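Flomeck expansion: progress report to Stanciu
14 June 2024

The Berura raid wing is playable from door to final boss! Despina Dobre's team ran it 40 times this month, and the bridge fight has finally clicked - testers now split into two groups without being told. Gesevthorpe, the flooded city zone, has 68 of its 80 quests scripted. Ileana Văduva rewrote the drowned king's lines and they're a joy to read. Loading times there are still too long, some 15 seconds on older machines. 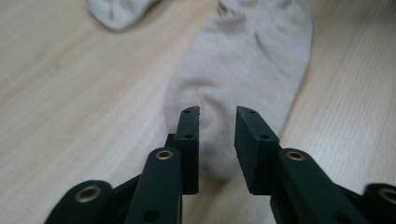 Will the raid open on launch day?
The plan is to open it in November, one week after launch.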